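**Workshop notebook, Glaze and Clay Room, Tuesday**

Entry opened 8:40. Kiln 2 was at 34 degrees on the pyrometer and was unloaded without incident. The shelf wash on the lower shelf has flaked again near the front post and is to be scraped and recoated before the next firing.

**Purpose**

To continue the crazing trials on the white tableware glaze (recipe card 29) with the revised silica addition. The previous batch, made with the Mittal feldspar, crazed on every test cup within a day of unloading. The present batch uses the Skosska feldspar, with all other materials unchanged.

**Batch preparation**

Dry materials were weighed to a total of 682 g and added to water, left to slake over morning tea, and passed twice through the 60 mesh sieve. A small amount of residue remained on the second pass and was discarded. The slurry was noticeably thicker than the Mittal version at the same water content. Water was added in small measures until the dip on a bisque tile matched the reference tile kept in the drawer. The quantity added was not recorded. This should be done next time.

Colleagues are reminded that the lid of the Skosska bin does not seal properly. Tape is in the top drawer.

**Application**

Cups were dipped for a count of three and drained over the bucket. Feet were wiped back with a damp sponge. Two handles showed pinholes at the lower join, which were rubbed over with a finger once dry. Wax resist was not used, as the present tin has gone lumpy and the replacement from Flunia has not arrived.

The brown liner glaze was applied to the cups intended for the thermal shock test only. It is not under review in this series and its fit on the Vorken body has been satisfactory to date.

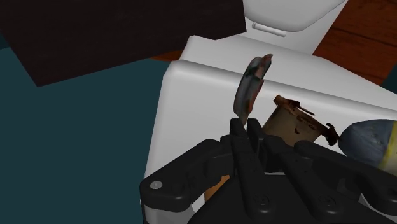 *Image: computer rendering*

**Firing**

Kiln 2 is to be loaded this afternoon on the standard mid-range program, with a slow first stage on account of the damp weather. Witness cones are to be placed on the top and bottom shelves. The bottom shelf has been firing cooler, and any comparison between the two feldspars must use cups from the same shelf. This was overlooked in the last series and the results of that series should be read with caution.

Kiln 1 remains out of service. The element has been ordered. The isolator is tagged and must stay tagged.

**Assessment**

On unloading, each cup is to be inspected under the bench lamp, then rubbed with diluted ink and wiped. Inspection is to be repeated after one day and again after one week, as delayed crazing was the principal fault in the earlier work. Cups which pass will proceed to the freezer and boiling water cycle.

If the Skosska batch also crazes, the fault is more likely to lie with the body than with the feldspar, and a bar of the Vorken clay should be sent for expansion testing before further glaze materials are used up.

**Outstanding**

- Scrape and recoat lower shelf, Kiln 2
- Label the new bucket (currently marked in pencil only)
- Record water additions by weight
- Enquire with Flunia regarding wax
- Return the borrowed scale to the mould room

3:15. Kiln 2 loaded and started. Vent open, top bung out. Bung to go in once the program reaches the second stage.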